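I bought the Rissanen hand towels on 2 September 2025, a pack of 2 for 30 dollars, from the Stilach shop in Fokbridge. I write this review after some weeks because a new towel tells you very little.

## First washes

The label on mine asked for a warm wash before use. I did it twice. In the first wash they left much lint in the filter, in the second almost none. Please do not use softener, it makes the loops slippery and they drink less water.

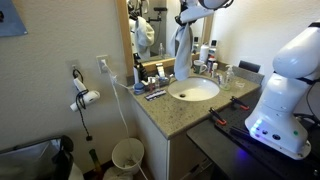 Size is good for a bathroom with one sink. Mine shrank a little in length -- one finger, not more -- and the edges stayed straight.
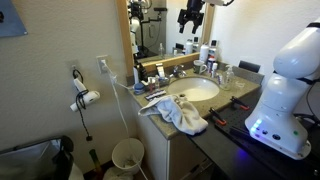
Drying time is the weak side. On a hook, my towel is still damp in the evening if two people use it. On a bar it is fine. My older Tullitow towels are thinner and dry faster, but they became hard like cardboard after one winter.
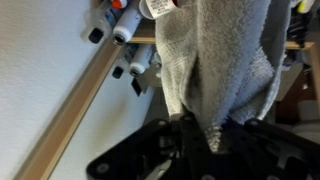 One loop was pulled out by a ring. I cut it with small scissors and the hole did not grow.

The shop also sells a bath set for 159 dollars. I think this is too much, and I will wait for a sale. 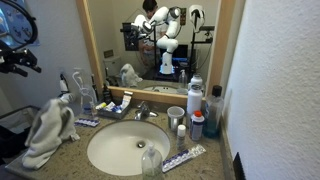

**Softness:** very good

**Drying:** medium

**Price:** fair for the small pack

I would buy the hand towels again, but in a darker color.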